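4.2 Terms of address and the use of glossaries

The stories in the Makoten series were first printed in newspapers and small magazines in the Trukar region, and most were written to be read aloud. A good deal of what happens between the characters is carried by the way they speak to each other. A widow is called "mother of" followed by the name of her eldest son. A shopkeeper is called "uncle" by people who don't like him. A younger sister uses her brother's given name once, in anger, and the quarrel that follows takes up the rest of the story. Readers of the original need no help with any of this. Readers of an English version usually do, and the translators in our sample differ mainly in where they put the help.

We looked at 60 stories from four anthologies, the work of three translators. Every form of address in the dialogue was marked by hand, giving 1,193 cases. Each case was then placed in one of four groups: kept in the source language, translated word for word, replaced with an English form that does a similar job, or dropped. Cases where a form was kept and also explained inside the sentence ("she called him uncle, as she called all the men on the street") were placed with the group they would have belonged to without the explanation, and the explanation was noted separately.

The first translator keeps source words more than the other two and depends on a glossary at the back of the book. The second has no glossary and drops address forms freely, especially in fast dialogue. The third, whose two anthologies were both published by Jondside, mixes the methods, often within one story. We had expected the mixture to follow the setting, with village stories keeping more and city stories keeping less. It doesn't. The third translator keeps a source word at its first use in a story and then moves to an English form for the later ones, whatever the setting.

This has an effect that is easy to miss when passages are read singly. In "The Well at Kashindye" the grandmother is addressed with the source word on the first page, as "Grandmother" in the middle, and as "ma'am" by a stranger near the end. In the original the stranger uses the same word as the family. The old woman notices, and it is the reason she lets him in. In English the stranger is simply polite, and her decision looks sudden. The first translator's version of the same story keeps the source word in all three places and the link survives, though only for a reader who remembers the word from ten pages earlier or is willing to turn to the back of the book.

Figure 3. Two tall black boxes held upright, side by side.
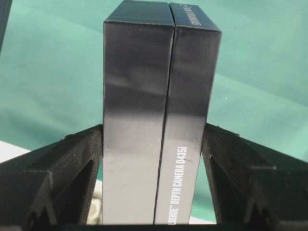

One reader of an early draft of this section objected that the comparison was unfair to the third translator, whose books were meant for a general public that does not turn to the back of anything. A source word repeated on every page becomes a kind of decoration, the same reader wrote, and English readers stop hearing it as speech. They skip it the way they skip a long surname in a Russian novel.

We take the point about skipping. It matches the remarks the third translator makes in the preface to the later anthology, where the wish to have characters "sound like people at home" is given as the first rule of the work. But the objection treats all repeated words alike. In most of the stories an address form is repeated out of habit, and little is lost if the second or fifth use is changed. In a smaller number, the repetition is part of the plot. The translator has to know which kind of story is being translated before choosing a method for its dialogue, and a rule applied to a whole book can't make that choice.

Word-for-word translation raises a different problem. "Mother of Salt," as one nickname is given in the earlier Jondside book, sounds solemn in English, almost like a title. In the source it is a tired neighborhood joke about a woman who once ruined a pot of soup at a wedding. The solemn tone then spreads to the lines around it. A short exchange between two women at a bus stop starts to read like a scene from a legend. The second translator uses "Salty" for the same nickname, which loses the form of the original but keeps the joke, and the exchange stays at the bus stop where it belongs.

The glossary in the first translator's anthology deserves a closer look. It is longer than most of the stories, and it does more than define words. The entry for the common form of "uncle" explains who may use it, from what age, and what it means when a married woman stops using it. Several entries quote lines from stories that are not in the book. A reader who goes through the glossary from start to finish will come away knowing quite a lot about manners in the Trukar region. A reader who looks up one word in the middle of a tense scene will find half a page of notes, and may not get back to the scene in the same mood.

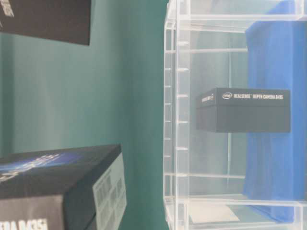 The length of the entries also shapes how the stories are understood. Once a reader has been told that a woman who stops saying "uncle" is breaking with the family, the moment in the story where she stops can have only that meaning. In the original it is open. Her silence might be a break, or she might be tired, or she might not have seen him come in. The story does not settle it, and the glossary does. Short explanations placed inside the sentence are less likely to do this, partly for want of room. The second translator's few additions of this kind are never more than a clause long, and they state who uses a form without saying what it means when someone doesn't.

Dropped forms are harder to judge, as there is nothing on the page to look at. Most of those in our sample come in the middle of a conversation, after the relation between the speakers is already clear, and English dialogue would sound stiff with them left in. A few come at the close of a scene. In the source, ending a scene on an address form is a common way of lowering the voice, something like "Go to sleep, brother." Cut to "Go to sleep," the line turns into an order. The second translator sometimes makes up for the cut by softening the verb or adding "now," and these small repairs work well enough that we marked them as a separate type in the final coding. They are discussed together with the translation of greetings in section 4.3.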